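Ekow Arthur
January 9, 2022

Right, a few thoughts on the Hatidley to Sutville bus, because I've now been on it every weekday since September and I have opinions.

The 376 is the good one. It goes the long way past Quansah Road but it turns up. The 844 is quicker on paper and I have waited 30 minutes for it in sideways rain – twice this week!

Also the new timetable has the last one leaving Pivgate at 6. Six! Who finishes work and gets to Pivgate by six?? I end up walking the last bit with my shopping and my tea goes on late every single night.
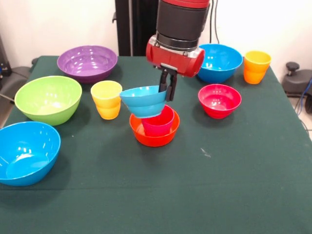
Nii Quaye: They told us at the stop that the later one is coming back after the roadworks, but the driver hadn't heard a thing about it.

Ooh, which stop was that, Nii? The one by the chemist still has last year's times up. Going to email them again tomorrow – will post if I get anything back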